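Home Trips Builds Links About Search

A May afternoon at Fileck

I have been on enough robotics open days to know the usual order. Coffee, a slide with a hockey stick on it, an arm behind glass that picks up a cube, more coffee. Fileck in Burnari skipped most of that (not the coffee, thankfully) and sent us straight upstairs to a bedroom, and I had such a good time that I missed my train back and had to take the one at nine.

I went because of the software. Fileck writes the stuff that sits between a person moving a hand-held gripper and a policy that's supposed to move a real arm the same way later on. I do a smaller, scrappier version of that at work and wanted to see how people with a proper budget handle the boring bits: the clocks, the tracking, the files that come out half broken. I came home with eleven pages of notes, most of them about clocks.

Our group got Sulastri Wijaya, who looks after the tracking code, which they call Adugna. She talks fast and draws on anything that's lying around. Before we'd all found a spot to stand she had already explained why they like bedrooms so much. A lab bench is flat and gray and never moves. A bed has a blanket on it, and the blanket shifts every time you lean on it, so any tracker that quietly decided the stripes were part of the fixed world gets a nasty surprise. Adugna keeps a score for every visual feature it follows, and features that drift against the rest lose their vote. She said early versions would lock onto a striped blanket with total confidence and then report that the whole house had slid two inches to the left. I have had that exact bug! Mine was a tablecloth.

The task for the day was packing little soft things: wrapped bits, packets, something white rolled up, all going into a box with a gold inside. Sounds like nothing. Clear plastic film is horrible for depth estimates, though, and half the objects were wearing some. The estimate goes straight through the film in one place and bounces off a highlight in the next, and you end up with a cloud of points that looks like a sneeze. So they don't ask for a clean shape at all. They ask where the two pads are, how far apart they are, and whether that distance stopped shrinking while the fingers were still being squeezed. If it did, something is in there. 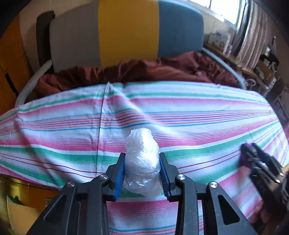
How does the software know where one gripper is compared to the other? Each gripper is tracked on its own against the room, both tracks are put into one shared map, and the relative position is worked out from that.

Sulastri was careful to say that this is the part that goes wrong most. Two tracks can each look lovely alone and still disagree by a centimeter where it counts, at the handoff, and a centimeter is the difference between passing an object over and poking your other hand. The fix they use is to look for moments when one gripper's camera sees the other gripper, and treat each of those as an extra measurement tying the two tracks together. It runs after the recording, as a cleanup pass, so it can look forward in time as well as back. I asked whether they could do it live and she made a face and said sort of, on a good laptop, if you didn't need the laptop for anything else.

I got a turn. The grippers are lighter than I'd guessed and you squeeze way too hard at first. There's a tone when recording starts and another when tracking quality drops, and I heard plenty of the second one. Apparently I wave. The advice I got was to move like I was carrying soup, and after that the tone left me alone apart from one bad swing toward the window, where everything blows out white and the tracker has very little to hold on to. Adugna falls back on the motion sensor for those stretches – fine for a moment, hopeless if you stand there admiring the view.

Then there's the gold box. I assumed somebody had picked it because it looked nice, and maybe they had, but it's a mean little test for perception. The walls throw back whatever comes near them, the floor gets a big white patch of glare that travels as you move, and the object you're interested in might be sitting right next to its own smeared reflection. Henok Kahsay took over at this point. He does the policy training side, and he was very cheerful about how badly his first models had dealt with it. They reached for reflections. They would also hover over a bright patch, open and close a few times, and go home satisfied. 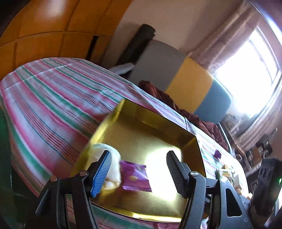
What helped, he said, was mostly dull. They stopped training on crops that had been color corrected to death, and let the model see the glare the way the camera saw it. They also gave it a short history of frames in place of a single one, so it had a chance to learn that a reflection slides when the gripper moves and an object stays put. And they fixed a timing bug. The gripper width was arriving 30 milliseconds behind the images, which you would never spot by eye, and the model had been learning to close slightly late on everything. He showed us the two plots with the offset and without it and I may have said "oh no" out loud, thinking of my own logs.

We went back downstairs for the tooling demo, which for me was the best part of the day and for at least two of the others was a chance to sit down. The viewer is called Henlow. You drag a recording in and get both camera views, both tracks in 3D, and the width of each gripper as a line along the bottom, all on one timeline. Scrub anywhere and everything moves together. It opened a long recording right away on a pretty ordinary machine because it only decodes what you're looking at. I've been waiting a full minute for mine to load for about a year now, so I was a bit jealous!

Henlow also does the sorting. The set they had loaded was 633 recordings and it had flagged 52 of them, with a reason next to each one. Tracking jump, dropped frames, clocks apart, gripper never closed, that kind of thing. You click on the reason and it takes you to the moment. Henok pulled up a tracking jump and you could see the 3D path hop sideways like a flea. He said they used to have people watch everything from start to finish, and by mid-afternoon everyone's standards had turned to mush, so now people only watch what gets flagged plus a random handful of the ones that passed. I asked how often that handful turns up something bad. Often enough that they keep doing it, was the answer, and I wish he'd given me a number.

There's a planning check in there too, and I hadn't thought of doing this at all. A person can twist a wrist and lean across a bed in ways that a given arm can't. So Henlow takes the recorded path, puts a model of the target arm at a base position you choose, and checks whether the arm could follow it without hitting a joint limit or going faster than it's allowed. Parts that fail are drawn in red. You can drag the base about and watch the red shrink and grow, and I could have played with that for an hour. It tries more than 500 base positions by itself if you press the button, and then offers you the best few. Reaching down into a box is where most of the red showed up, close to the walls, where the wrist has to tip to keep the fingers clear.

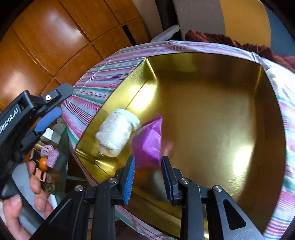 Jaws open over the gold interior, with the white roll and the purple bag inside.

A few loose things from my notes. The calibration routine takes a couple of minutes and they do it every morning, whether or not it looks needed. File format is their own but there's an exporter, and the exporter is documented (somebody please give that person a raise). Sulastri would like to drop the tones and use vibration, and Henok is against it because he thinks it will show up in the motion data. They argued about it in front of us for a good five minutes and I enjoyed every second.

I also asked the question I always ask, which is what they'd throw away and redo. Sulastri said the map format. Henok said the naming of the folders, and several people at the back laughed in a way that made me think it's pretty bad.

If you go, Fileck is a fifteen-minute walk uphill from the station at Burnari and the last bit has no sidewalk. Wear a shirt you don't mind leaning across a bed in. They let you keep a copy of your own recording, and mine is sitting on my desktop with four flags on it, three for tracking and one for a gripper that never closed. I've started rewriting my own clock code this week and will post about it once it stops lying to me.

Filed under: Trips
Shares 52 Comments 30

Contact Copyright notice Back to top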